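# plurgate-fanzines

Catálogo en CSV de los fanzines, minicómics y hojas fotocopiadas que han pasado por las mesas de Plurgate, el encuentro de autoedición que se celebra cada octubre en el polideportivo de Vullden. Huele a linimento y a grapas. Hay quien vuelve por eso.

Última revisión: 20 de julio de 2022. Mantiene el archivo Anel Radebe, que también vende pegatinas de gatos en la mesa 17.

## Qué contiene

- `obras.csv`: 2664 registros, uno por título y número.
- `mesas.csv`: quién se sentó dónde, según el plano oficial. El plano oficial miente.
- `colectivos.csv`: 56 grupos, incluidos los que se separaron durante el propio encuentro.
- `notas/`: transcripciones de cartelas, dedicatorias y alguna amenaza entre guionistas.

Los campos de `obras.csv` son `titulo`, `numero`, `autoria`, `formato`, `paginas`, `tinta`, `precio` y `estado`. Si `precio` dice `trueque`, es que se cambió por otra cosa; cuando sabemos por cuál, está en `notas/` — la mejor operación registrada es un número doble de *Ntuli contra el mar* por media empanada.

## Criterios

Un fanzine sin título se cataloga por la primera frase legible. Esto produce entradas como «NO DOBLAR», que son tres obras distintas y un sobre.

Los seudónimos se respetan tal cual. No los enlazamos con nombres civiles aunque todo el mundo sepa quién firma como Weteck, empezando por su madre, que le lleva la caja.
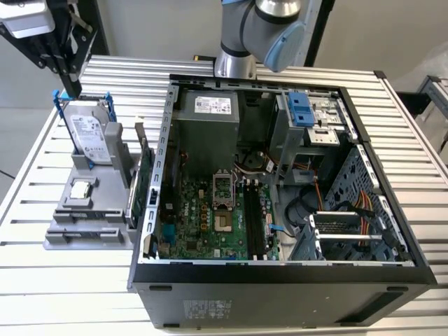
Las fechas son las de la portada. Si la portada dice 2000 y dentro se habla de una serie estrenada mucho después, dejamos el 2000 y marcamos `fecha_dudosa`. Discutir con un autor sobre cuándo dibujó algo es una tarde perdida, y ya hemos perdido varias.

## Problemas conocidos

- `paginas` cuenta a veces las cubiertas y a veces no. Depende de quién metió los datos y de si había comido.
- Las tildes de la primera tanda se rompieron en una exportación. Quedan bastantes «cÃ³mic» sueltos.
- El formato `A6 aprox.` no existe. Se usa mucho.
- Faltan casi todos los fanzines de rol. Sus autores prometieron una lista.

## Uso y correcciones

Los datos se publican con licencia CC BY 4.0. Las portadas no están incluidas: son de quien las dibujó, y hay que pedírselas a esa persona.

Para corregir una ficha, abre una incidencia con el identificador y el dato bueno. También aceptamos notas en papel entregadas en la mesa, pero tardan más y suelen volver con café.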